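Brimine Robotics Club takes its gripper project home

By the club newsletter desk
Oct 28, 2020

With our workshop at Juntunen Hall locked up since March, I figured the robotics club would spend the fall swapping memes and not much else. Wrong! We're deep into the Lokbridge Tabletop Challenge, and I haven't had this much fun with a bag of bolts in ages.

The challenge works like this: every team teaches a robot arm to clear and sort a small table of everyday stuff, and the teaching is done by people. You hold a gripper in your hand, squeeze it, pick things up, put them down, and do it all again until your wrist complains. Each try gets saved as one demo. We need 800 of them before we're allowed to train anything, and as of last night we have 405. (Past the halfway mark, yay!)

Since we can't all crowd around one bench, the table work has moved into people's homes, and most of it gets done after dinner.
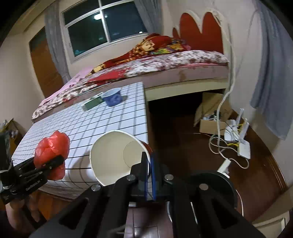

A paper cup on its side at the gripper's fingers during a night session.

Paper cups are my personal enemy. Squeeze a hair too much and you've got a crushed cup and a useless demo, squeeze too little and it slides right out and rolls off somewhere. The mug is heavier but it forgives you. Small boxes are easy as long as you come at them from the narrow side, which took me an embarrassing number of tries to work out.

The blue on the fingers is there for grip, and I'm a big fan. Our first set was bare and everything slipped, so a couple of us spent a whole weekend cutting and gluing. Worth it, even though I still have glue on my good jeans.

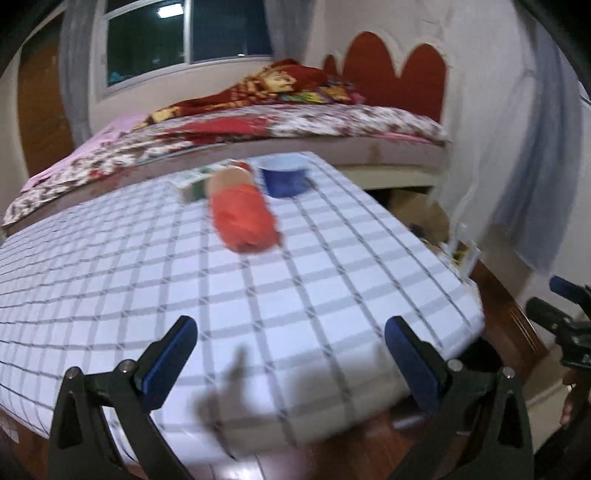

Photo: Brimine Robotics Club

We've also learned to slow way down. If your hand moves too fast the footage smears and the demo gets tossed at review, and I've had whole evenings go that way. Now I hum something slow while I work, and my keep rate has gone up a lot. My roommate is less happy with the humming.

Money-wise we're okay for the moment. Voltden, the repair shop over on the east side, gave us $1800 for parts, and that covered 3 grippers plus spare screws. We lose a lot of screws.

If you're at Brimine and want in, you don't need to know how to code. You need a table, a decent lamp and some patience. Sign up through the club page and we'll drop a gripper at your door, wiped down and charged, with the instruction sheet I rewrote twice. Please bring back the little hex key when you're done, it's the only one that fits!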